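From: Sandrine Marchal
To: Gumalbridge allotments list
Subject: Re: Water butts and the shared tap in January

Régis Pruvost wrote:

> Can someone tell me whether the shared tap is going off again this winter?
> Last January I came down to water the greenhouse and found it shut, with
> no notice on the gate. I have 11 trays of onions started early and they
> need something every couple of days. Also, is it true we are limited to 2
> butts per plot now? I already have three and would like to keep them.
>
> Régis

Régis,

Yes, the tap goes off for the winter. The pipe runs shallow between the gate and the first row of plots, and it split two winters ago where it crosses under the path. Léonie has the key to the stop valve and will turn it off after the first hard frost warning. She will post to this list the evening before, and I have asked her to put a card on the gate as well for people who don't read their mail.

For your onions, I would fill what you can now and keep it inside the greenhouse. My own butt froze solid outdoors last year, but the cans I kept under the bench were fine. If you run short, Gaspard Chauvin has offered to let people fill cans from the outside tap at his house, which is the one with the green gate just past the bridge. Please go between 9 and noon and bring your own cans.

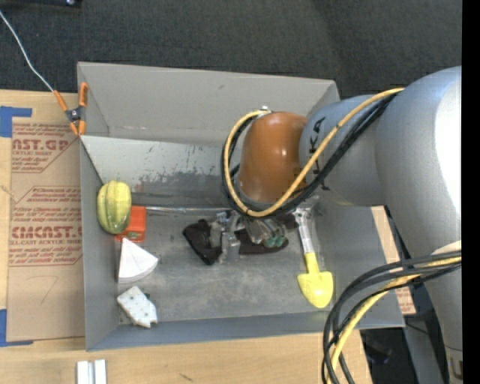
On the butts, the limit is two per plot, but it only covers new ones. Anything already in place can stay. What we do ask is that every butt has a lid that fits. Margaux found a drowned hedgehog in an open one in the spring and we don't want that again. If your lid has blown away, a square of board with a brick on it will do.

The downpipes on the tool shed are a separate matter. The gutter on the north side leaks at the joint and most of the rain ends up on the path. I got a price for a new length and two brackets, and it comes to around 30 euros. I would like to go ahead before the leaves are all down. If anyone has a spare length of the square kind in brown or black, please tell me first – the round kind doesn't fit the outlet.

Also, whoever borrowed the long hose from the shed, please drain it before you hang it back up.

I will be down at my plot most mornings if you want to talk about any of this.

Sandrine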